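About Hoveck

Hoveck writes rules for robots. More to the point, we write rules for the people who build and test robots, who are harder to program.

We began when Gwion Lloyd and Carmela Donati, then working at the same parts supplier, were handed a safety manual of 1013 pages and asked whether it covered grippers. It did, on page 108, in a footnote. They left that September and took the footnote with them.

Most of what we do now happens in simulation. A client sends us a task and a robot model, and we write down what counts as a good run before anybody presses start. You would be surprised how often that second part gets skipped until the scores come in.
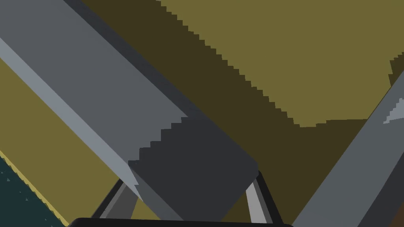 Our house rulebook is called Lavura. It has 55 rules, down from a good many more, and Ieuan Skyrme would like it to have 20. A rule stays if two people can read it on different mornings and score the same run the same way. "Move smoothly" did not survive. "Stop both arms when either one reports a fault" did, after a long lunch.

We also ask that failed runs be kept and labeled. Clients agree to this warmly and then ask how many.
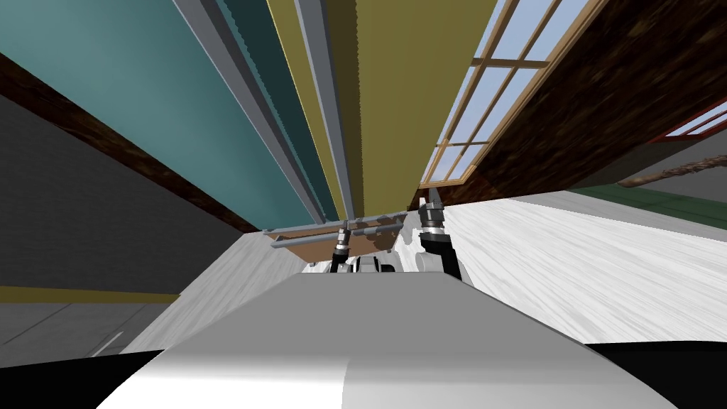 Who we are

Gwion Lloyd: founder, drafts the rules
Carmela Donati: founder, crosses them out
Ieuan Skyrme: simulation and test design
Gwawr Prothero: training courses, and the only one of us with a tidy desk
Margus Lūse: audits. He is nicer than his reports.

Working with us

A first review takes in your test plan, your scoring sheet and your stop conditions. If you don't have stop conditions, we start there. Write to Gwawr for course places or to Margus for an audit.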